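Soft ribbed fingers from Cumavis, anyone else running them?

Forum: Grippers and end effectors
14 replies, 464 views

linent_shop
Joined in June

So I finally caved and bought two sets of the Cumavis compliant fingers for our two-arm bench. It came to 292 for both with the adapter plates, before shipping. We do drinks handling tests (bottles, paper cups, that kind of thing) and the hard fingers that came with our grippers were driving me nuts. They'd crush a thin water bottle or drop it, with hardly anything in between.

First impressions are good! Mounting was easy, four screws a side, and the lattice bends around stuff way more than I expected. I've kept the table setup simple while I learn them, a gray cup and a yellow cup toward the back and one little bottle with a green cap. Left arm does the grabbing, right arm just waits its turn with the fingers open.
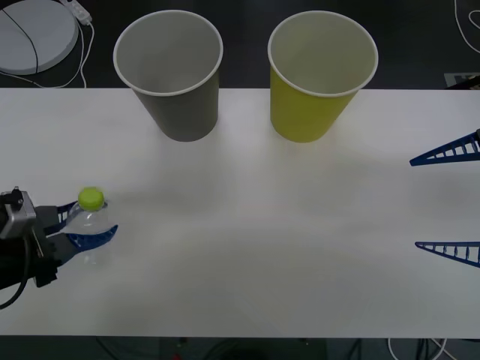
What I like so far

The grip force. I've turned it down to 40 percent and I'm still getting good picks on a clear bottle with those flimsy walls. With the old fingers I never got under 60-something without it slipping.

The slots. I figured they were only there to make the thing flex, but they also mean the wrist camera gets a little more to work with at the edges. Maybe that's wishful thinking, I don't know.

What I don't like

They're blue and only blue. Our segmentation is fine with it, but I'd have liked black as an option. Also the manual is two pages and one of them is the warranty.

Anyway, I'm trying to decide whether to order a third set as spares or look at the Özkan ones first. Opinions please!

hoxha_e

Nice setup. I'd hold off on spares. We've had ours on for over a year at Bratska and the only thing I've replaced is a screw I lost myself.

Do you pick by the body or the neck? I've had much better luck going low.

linent_shop

Body. I tried the neck at first, because the ridges looked like something to hang on to, but it tips when you put it down. Good to hear about the wear.

Damir Berisha

Gonna be the grump in the thread. I sent mine back. For light stuff they're great, no argument there, but put a full bottle in them and swing the arm fast and the whole thing sways. You end up slowing the arm down to where you might as well have kept the hard fingers and stuck some rubber on them. That's what I did, cost me next to nothing.

linent_shop

Fair! I'm not moving fast at all yet, so I can't say you're wrong. I did try rubber pads before this and they kept peeling off on me, so maybe I had lousy glue.

hoxha_e

Damir, what grip width were you using? Mine swayed too until I shimmed the adapter plate. There was play in the plate, and the fingers got the blame for it.

Damir Berisha

Never checked the plate. If a part needs shims out of the box though, that's still on the seller in my book.

Vlasta M.

Can I ask about the wrist camera view? That's the make or break for me. With our current fingers the camera sees mostly finger and I have to guess where the object is.

linent_shop

Sure, grabbed one for you. It's with the bottle between the fingers, so you can judge how much of your view you'd lose. The ribs run across the bottom and you even get them through the clear plastic, all bent out of shape, which might confuse a detector if you train on outlines. But I've got the cap nice and sharp, and both cups in view past it, even if the top of the yellow one gets chopped off. For me that's plenty to plan the next move with. The glare on the bottle bugs me more than the fingers do, and I can't pin that one on Cumavis.

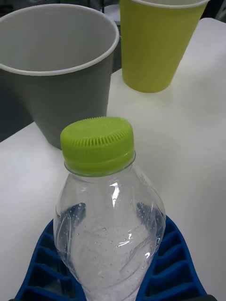

Vlasta M.

Okay, that's a lot better than what I've got now. I'd want to tilt the camera up a few degrees, but I could live with it. Do the adapter plates leave room for a bracket, or did you have to make your own?

linent_shop

Made my own. The plate has two spare holes but the spacing is weird, so I printed a little offset piece. I can send you the file, just message me.

Costel K.

Popping in for the Özkan question. I have a set. They're stiffer, so Damir might like them, but I wouldn't use them on thin bottles or paper cups. I dented every cup I owned the first afternoon. They do come in black.

Damir Berisha

Stiffer sounds good to me. What did you pay?

Costel K.

More than the Cumavis, and I got mine with a discount, so don't go by me. Ask them for a quote, they answer fast.

linent_shop

Thanks Costel, that kind of settles it, the cups are half my work. I'm skipping the spares for now, and I'll check the plates for play tonight before I crank the speed up. Edin, how thick were your shims?

hoxha_e

Two layers of aluminum tape. Don't laugh, they're still in there.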